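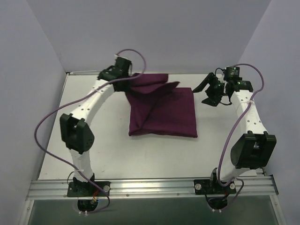 Javalell: Frequently Asked Questions

Last updated in January, after the second big patch. If you've already finished the game, skip down to the section on New Game Plus, where most of the new answers are.

THE BASICS

What kind of game is Javalell?
It's a turn-based RPG set on a chain of flooded islands, with a crafting system that goes very deep and a fishing system that goes even deeper. You play a ferry pilot who takes on passengers, and those passengers become your party. Every one of them has a destination, so yes, people really do leave your boat for good if you take them home!

Do I need to play Luseck first?
No. Luseck takes place in the same world but a long time earlier, and the two stories barely touch. If you have played it, keep an eye out in the Orlandini archives — there's a shelf in the back room that made me yell at my screen.

How long is it?
My first run took 112 hours, and I talked to everyone and fished everywhere. You can go a lot faster if you stick to the main route. I have no idea why you'd want to, but you can.

Is there a difficulty setting?
There are 2, Calm and Rough. You can switch between them any time you're docked. Rough gives enemies an extra action on their first turn, so speed gear matters much more than armor early on.

PASSENGERS AND PARTY

How many passengers can I recruit?
187, counting the ones who only ride for a single stop. You can't get all of them in one playthrough, as a few refuse to board if you sided with the lighthouse keepers.

I dropped someone off by accident. Can I get them back?
Sometimes. Wait until the tide changes and visit the same dock. If there's a lantern lit by the gangway, they want to come back aboard. If there isn't, reload your save or make peace with it.

Who should be in my party for the Drastach fight?
Anyone with a cleanse skill, plus your fastest hitter. Drastach puts Waterlogged on the whole party every third turn, and it stacks. I also love bringing a drummer here (the Steady Beat skill keeps your turn order from getting shuffled, and it carries over into the second phase, where you'll need it most).

CRAFTING AND FISHING

Where do I find tar?
Buy it in Orlandini from the shop under the stairs, or break it down from old hull pieces. The hull pieces are cheaper. Save at least one stack for the chapter four repair, which you can't put off.

What does the blue float do?
It raises your chance of a night catch. The description in the game says "all catches," but that's a leftover from before the patch.

Is the fish log worth finishing?
Yes! There are 237 entries, and the reward is a new verse of the harbor song, sung by whoever is on your boat at the time. I've heard it with three different crews and it gets me every time.

NEW GAME PLUS

What carries over?
Your fish log, recipes, boat upgrades and money. Party levels reset, and so do key items.

Is there anything new to see?
Quite a bit. The eastern fog is gone from the start, so you can sail straight to the outer islands, and several passengers remember you. Try picking up the bell maker before anyone else and sit through all of her dialogue.

Does the ending change?
There's one extra scene after the credits. Leave the controller alone and let them roll.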